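Home > Features > Work and Trade
Two Ears, One Language at a Time
May 16, 2021

The owner of Savgate runs a small interpreting agency from a second-floor office, and she doesn't want her name in print. Her clients pay for discretion, she says, and she would feel silly charging for it and then talking under her own name. She agreed to an interview on that condition.

She started as an interpreter in county courts, working between English and Portuguese. For the first year she was paid by the half day and drove to most of the jobs.

"I put 1559 miles on the car in one October," she said. "I still have the log. The mileage check that month was bigger than the check for the work."

Court work is mostly consecutive. The witness speaks, stops, and the interpreter repeats it in the other language. Hospital work is much the same. Telephone work, now the largest part of her business, uses the same method with no faces to look at.

"On the phone you lose the hands and the mouth," she said. "If an old man says his pain is here, I have no idea where here is. So you ask. New people are shy about asking. They think it makes them look bad."

Savgate has eight interpreters on regular hours and a longer list it calls when they are busy. Between them they cover Portuguese, Spanish, Haitian Creole and Cape Verdean Creole. A client called Caruso, a chain of dental offices, brings in the most calls. The longest assignment so far was for Ploltavik, a shipping company, which needed someone on the line through a whole contract dispute.

"Nine in the morning until after dinner, two interpreters swapping every half hour," she said. "After thirty minutes you start dropping small words. Then you drop a 'not,' and you have a real problem."

She is strict about terms. Every interpreter keeps a glossary, and she reads them. Her own dental glossary has 700 entries. The one for housing court has 155, and she thinks it should be longer.

"Landlords invent words," she said. "Every lease has something in it I never saw before."

Scheduling runs on a program called Jiken, which she likes well enough, though it handles daylight saving time badly and twice sent an interpreter to a call an hour early. She keeps a paper calendar as well.

Asked what she spends money on, she said headsets. Cheap ones hurt by noon, and callers can hear it in a person's voice when something hurts. She lets people choose their own and pays for them.

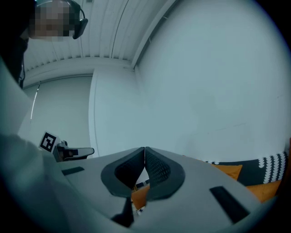
A black headset with ear cup and cable.

She does not expect software to take the work soon, but she has lost some of the simple calls to it, mainly appointment reminders. She doesn't miss those. What worries her more is pay. Hospital rates in her area have not moved in years, and two of her best people left for office jobs with health insurance.

"I told them to go," she said. "I would have gone too, at their age."

She still takes calls herself, usually the early ones. Her next was due in ten minutes, a school meeting, and she wanted to read the notes first.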